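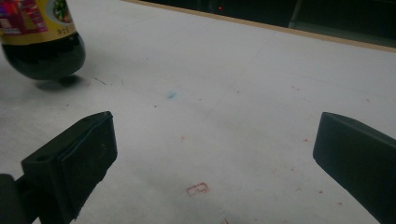
## Player Injury and Return Questions

**Who decides when an injured player may rejoin the Jakonell roster?**
The club physician makes the decision in writing. Coaches may ask for an update but may not set a return date.

**How long may a player remain on the injured list?**
Up to 60 days. An extension must be requested through the league office in Zaltmont before the period ends.
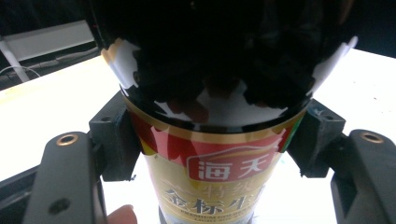
Players on the list may attend home games and sit in the dugout in uniform. They may not enter the game or warm up pitchers between innings.

**Are rehabilitation games required?**
A player who has missed 10 or more games must appear in two rehabilitation games at Leitner Field. Statistics from these games do not count toward the season record.
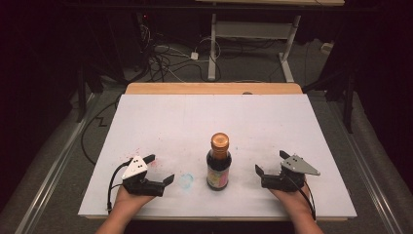
*Small glass bottle with gold-colored cap, on a white board.*

**May a returning player serve only as designated hitter?**
Yes. The manager must note the restriction on the lineup card.

**Is a roster spot held during an absence?**
Yes. Clubs may sign a temporary replacement from the Brustik reserve list.

**Where should questions be sent?**
Please write to Alina Barbu, Player Services. These rules were last revised in September 2022.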